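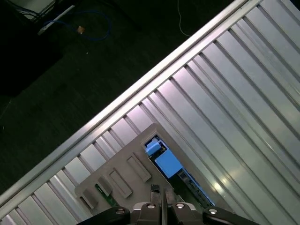
The first thing Comfort Gbeho does when I arrive is hand me a phone and ask me to buy a bag of onions. I'm to do it without reading anything. She turns the screen brightness right down, sits back and folds her arms, and I spend a good few minutes prodding at a black rectangle while a calm voice talks to me in Twi, a language I know perhaps a dozen words of.

I end up ordering tomatoes. Two crates of them, apparently.

"Most people get onions on the second go," she says, kindly enough, and takes the phone back before I can do any more damage.

Gbeho is the founder of Givow, a young company that makes a voice-led ordering app for market traders. The women who use it (and they are nearly all women) sell vegetables, dried fish, cloth, soap, plastic bowls, whatever moves. They buy from wholesalers, often on credit and often over a crackly phone call at four in the morning, and they keep the sums in their heads. Givow lets them speak an order, hear it read back and agree a price, and afterwards there's a record that both sides can play again. It costs the trader nothing. The wholesaler pays a small fee on each order.

She is 31, talks very fast and eats groundnuts from her coat pocket more or less all day. Before this she spent four years writing software for a shipping firm called Laxdal, which she describes as "a lot of containers and a lot of men explaining containers to me". She learned a great deal there, she says, mainly about what happens when a system goes down in the middle of the night and you're the one holding the pager. But she'd go home and ring her aunt, who had a stall, and her aunt would be in yet another row with a supplier over what had been said on the phone.

"My auntie can hold a whole month of prices in her head, and she's never wrong," Gbeho tells me. "But being right is no use if it's your word against his. So I thought, well, let's just record the two of you."

That really was the first version! A recorded phone call with a date stamp on it, stored in a folder on her laptop. She ran it by hand for her aunt and a few of her aunt's friends, and on quiet evenings she'd type up each call herself. It was slow and she loved it. She still thinks those evenings taught her more than any course could have, because she heard how people bargained – the long greetings, the jokes, the silence that means the price is too high. A lot of that is in the app now. It waits, for one thing. Most voice assistants jump in the moment you stop talking, and Givow will happily sit there while you think.

I wanted to know who built the listening part, as that seems to me the hard bit, and she pointed across the room at a pair of enormous headphones with Salamatu Yakubu underneath them. Yakubu came on board as technical lead after the two of them met in a queue for coffee at a developer meet-up and argued about the word for spring onion. She's quieter than Gbeho, and very funny once she gets going. Her job has been to teach the software to cope with people who start a sentence in Ga, do the numbers in English and finish up in Twi, all with a lorry reversing behind them.

"The clean recordings were useless to us," she says. "Lovely voices, lovely microphones. Then you take it to the market and it hears a goat and orders a goat."

So she went and gathered her own. Over one long rainy season she and a friend, Delali Darko, sat with traders who'd agreed to be recorded and paid for their time, and came away with 2,554 short clips of ordinary buying and selling. Darko, a former primary school teacher, listened to every single one and wrote down what was said. She now runs training for new users, and I'm told she's the only person in the company whom the traders are slightly afraid of.

Money came later, and it came awkwardly. Gbeho pitched to anyone who'd sit still. One investor asked her whether her customers had "really got smartphones". Another wanted to know when her co-founder would be joining the call, and she had to explain that Yakubu had been on it the whole time, with her camera on, and had already answered two of his questions. She laughs telling me this, but she stops laughing fairly quickly.

The cheque that changed things was from Skovia, a small fund that backs first-time founders. It wasn't huge. It did let them pay themselves, hire Kofi Boateng to look after the wholesalers and move out of Yakubu's spare bedroom, where the Wi-Fi dropped out whenever somebody used the microwave. A second grant followed in January, and with it an offer from a payments company, Movitz, to work together on letting traders settle up inside the app.

That partnership has been the hardest thing they've done so far, says Boateng. Movitz wanted a four-digit code on every payment. The traders didn't want to key in anything with wet hands and a customer waiting. There were weeks of back and forth, and what they've settled on for now is a spoken phrase for small amounts, with the code kept for anything bigger. Not everyone is happy. Gbeho isn't completely happy herself – she'd like the limit for spoken payments to be higher – but she says she can live with it until they've got more evidence.

Over 400 traders now use Givow at least once a week. Gbeho could have more, and there's a waiting list, but she's let new people on in groups of 20 ever since a bad week last year when they opened the doors too wide and the whole thing fell over on a Christmas order. She rang every affected trader herself to say sorry. One of them, Kwame Agbenyega, who sells rice and is among the few men on the books, kept her on the line for most of an hour listing everything else that was wrong with the app.

She wrote it all down. Then she asked if he'd like to be paid to do that regularly, and he's been testing each new version before release ever since. When I speak to him he's between customers and has just found another fault. "It says 'thank you' too many times," he tells me. "I am buying rice. We are not getting married."

(The extra thank-yous have since gone, I'm pleased to report.)

I ask Gbeho what she'd say to a young woman who has an idea and a laptop and not much else, and she pulls a face. She gets asked that at every event, she says, and she's noticed that the men on the panel get asked about their pricing. Fair point, so I ask her about pricing, and she talks without a pause until the groundnuts run out. The fee is too low, in short. Boateng thinks they should put it up in the new year and Yakubu thinks they should wait until payments are working everywhere. Gbeho changes her mind depending on who she had lunch with.

What she does want is Ewe and Hausa, and soon. Darko is already out recording. There's an open demonstration for traders and wholesalers on 6th December, with food, and Gbeho's aunt has agreed to stand up and place a live order in front of everybody. She has refused to rehearse. She says she has been buying onions for longer than any of them have been alive.

Before I go I ask for one more try. Brightness down, phone in hand, deep breath. I say the word for onions as clearly as I can, the voice reads it back to me, and Yakubu lifts one side of her headphones to listen.

"That's ginger," she says.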